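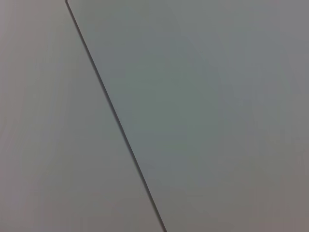
*Page last changed: June, 4:00 p.m.*

**Greston Public Library System to Open Renovated Umier Branch**

*Branch reopens with longer hours, a local history room and a new home for the Echevarría map collection*

GRESTON - The Greston Public Library System announced today that its Umier Branch will reopen to the public in June, following 16 months of renovation. The branch serves residents of the Umier district and the neighboring town of Nistusberg, whose cardholders have had full borrowing rights in Greston under a shared services agreement.

The renovated building includes a larger children's area, four study rooms that may be reserved by cardholders, and a local history room on the second floor. The main entrance has been moved to the north side of the building, next to the bus stop, and now has a ramp and automatic doors. An elevator connects both public floors with the lower-level meeting hall.

The local history room will house the Echevarría Collection, a gift of 1,946 printed and hand-drawn maps of the Greston valley and the surrounding counties. The maps were kept in storage at the Central Library while the branch was closed. They will be available to the public by appointment, and a selection will be on open display in the second-floor corridor. The display will change twice a year.

"The Umier Branch has been a meeting place for students, parents and older residents for several generations," the Library System said in a statement. "We thank our patrons for their patience during the closure and look forward to welcoming them back to a building that is easier to enter, easier to use and open later in the evening."

**Hours and services**

The branch will be open until 8 p.m. four evenings a week, an increase of two evenings over the previous schedule. Weekend hours are unchanged. Public computers, printing and scanning will be available during all open hours, and the book return beside the parking lot may be used at any time.

Items currently on hold for Umier patrons at the Central Library will be moved to the new branch before opening. Patrons do not need to take any action. Those who wish to keep the Central Library as their pickup location may change the setting in their account or ask at any service desk.

The temporary service point in the Nistusberg Town Hall will close when the branch reopens. Materials borrowed from the service point may be returned to any Greston library, and due dates falling in the week of the move have been extended by six days.

**Funding**

The renovation was paid for through the city's capital improvement budget, with a contribution from the town of Nistusberg toward the children's area. Shelving and storage cabinets for the map collection were covered by the terms of the Echevarría gift - no operating funds were used for this purpose.

A second phase of work, limited to the parking lot and the rear garden, is planned for next year. The branch will stay open throughout that phase, although some parking spaces will be unavailable for short periods.

**Opening program**

The opening will begin at 10 a.m. with brief remarks in the meeting hall, followed by story time in the children's area and guided visits to the local history room. Visits are free but limited to 16 people each. Places may be reserved at any Greston library or by telephone through the Central Library information desk. American Sign Language interpretation will be provided for the opening remarks and can be arranged for the guided visits on request.

**About the Greston Public Library System**

The Greston Public Library System operates the Central Library and six branches, along with a home delivery service for residents who are unable to travel. Library cards are free to all residents of Greston and Nistusberg.

**Media contact**

Office of Public Information, Greston Public Library System. Members of the press who wish to visit the Umier Branch before the opening are asked to contact the office at least four working days in advance.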